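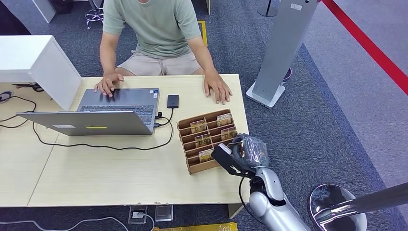
## Section 4: Setting up the pick bench for a shift

Welcome to the bit of the guide I get asked about most. I'm Mhairi Dalgleish, I packed sample orders by hand at Sevness for years before the arm came in, and now I look after the Trillon bench and train whoever's rostered on it. If you've done Section 3 (logins and the emergency stop) you're ready for this one. If you haven't, go back and do it -- I'll wait.

### 4.1 What your job is now

The old job was walking the shelves with a paper list and a trolley. We carry 3,229 product lines across the whole place, and 277 of those are small boxed packs that fit the cardboard slot organizers. Those 277 are the only ones the arm handles. Everything else is still picked by people, same as ever.

On the bench you sit at the laptop, load the order, keep the slots topped up and sort out the picks the arm can't manage. It's a lot more sitting and a lot more watching. My knees love it! My neck had a few things to say in the first month, so please use 4.6, I put it in for a reason.

### 4.2 Before you start

1. Clear your end of the table. Coffee goes on the shelf, always, even if it has a lid.
2. Plug the laptop in and run the cable well away from the organizer. A loop lying flat on the table is fine. A loop anywhere the arm swings through is a fault report waiting to be written.
3. Check the floor under and around the table for cables you could hook with a foot or a chair caster.
4. Check the film on the robot hand. You want it snug over the fingers, with no loose flap at the tips. If it's torn, re-wrap it using the roll in the drawer (Section 7 has the method, and yes, it's as fiddly as it looks).

**Caution:** Only re-wrap the hand with the arm powered off and the tag on the switch. Paused is still powered.

### 4.3 Loading the organizer

1. Set the organizer on the table at the angle marked on your bench card. It's meant to sit on a slant, so don't straighten it up to be tidy. I did that for a whole week when we started and couldn't work out why every second pick was missing.
2. Stand the packs upright with the printed front facing you as you load.
3. One pack to a slot. You can leave slots empty, the arm will look and move on.
4. Give each pack a small wiggle. If it catches on the cardboard for you, it'll catch for the gripper too.
5. Open Tavero on the laptop and press **Look again**. Wait for the slot map to come up, then compare it with what's in front of you.

**Note:** Tavero is our own order screen and Guerra is the software that moves the arm. People mix them up constantly (me included). If the order is wrong, it's Tavero. If the movement is wrong, it's Guerra. Put the right name in your fault report and you'll get an answer a lot sooner.

### 4.4 Running an order

1. Pick the order from the list and read it through before you accept it.
2. Press **Start**, then keep your hands on your own side of the table.
3. Let the first pick finish before you look at anything else. A bad first pick usually means the organizer has been bumped.
4. When Tavero beeps, it wants a refill. Press **Hold**, wait for the green bar, top up the slots, press **Look again**, then **Resume**.
5. At the end of the order, check the packs against the screen and sign it off with your initials.

**Caution:** Never take a pack out of the gripper while it's holding one. Press **Hold**, then **Release**, and let it set the pack down. I know it's slower. Do it anyway.

### 4.5 When it gets stuck

- **Error 309 (grip not confirmed):** The arm thinks it missed. Look first -- sometimes the pack is sitting in the hand quite happily. If it is, press **Confirm**. If it isn't, stand the pack up again and press **Retry**.
- **Two packs come up together:** Hold, Release, reload both.
- **Slot map doesn't match:** Check the angle of the organizer and look again.
- **Arm slows right down:** Usually you've leaned in. Sit back and it'll pick up speed.

After 2 failed retries on the same slot, pick that one by hand and log it. Please do log it! When we moved to the bench in September, plenty of us quietly fixed things and kept going, and the result was that the boss thought it was running perfectly and set the targets to match. It took ages to get them brought back to something sensible. Your log is what shows how much work is still being done by a person.

### 4.6 Swapping and breaks

1. Swap off the bench at the halfway point of your shift. The roster has you on shelves for the other half.
2. Before you hand over, press **Hold** and tell the next person about any slot that's been playing up.
3. Log out of Tavero. If you don't, their picks go under your name, mistakes and all.

If you'd prefer to stay on shelves full time, that's allowed, and the pay rate is the same. Have a word with me and I'll change the roster.

Shutdown and end-of-day cleaning are in Section 5.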